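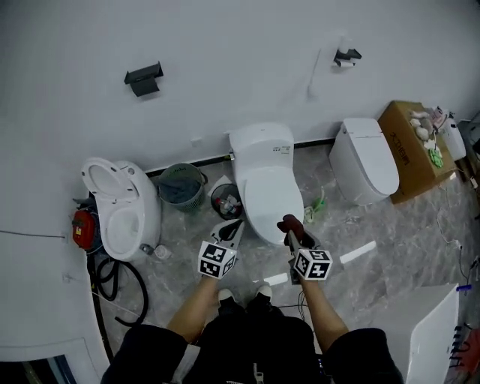
Figure 3. Lid task at the Clunport site, seen from the operator's viewpoint. The right gripper is against the front edge of a closed lid.

4.2 Changes to the attendants' work

Before the trial, restroom care at Clunport was assigned by floor. One attendant handled lids, bowls, bins and supplies in a single pass and signed the sheet at the end. Under the Pustus schedule the pass was split. Lid and seat handling became a separate task, performed with a pair of hand-held grippers carrying printed marker cubes (Figure 3), and the remaining steps stayed with the floor attendant.

We logged 179 shifts, of which 141 followed the split schedule throughout. The other 38 reverted to the single pass at some point, mostly when a shift was short one person. Attendants on the split schedule spent less time bending and more time standing in place with the arms extended. Of the 40 attendants interviewed in October, those assigned to the grippers reported forearm fatigue more often than back pain. Fiadzo and Kpodo found a similar shift in load among laundry staff.

Fixture type also mattered. Lids on one-piece toilets and on tankless smart toilets differ in shape, and operators had to change wrist angle between them. Several asked that similar fixtures be grouped in the task order. The site lead agreed, and sessions were capped at 60 minutes.

Pay grades did not change during the trial. Supervisors treated gripper work as light duty, a classification the attendants disputed.

Related items
Kpodo, P. Task splitting and fatigue in contract cleaning
Fiadzo, A. Shift records from the Arthur laundry trial
Clostent working notes: scheduling with partial automation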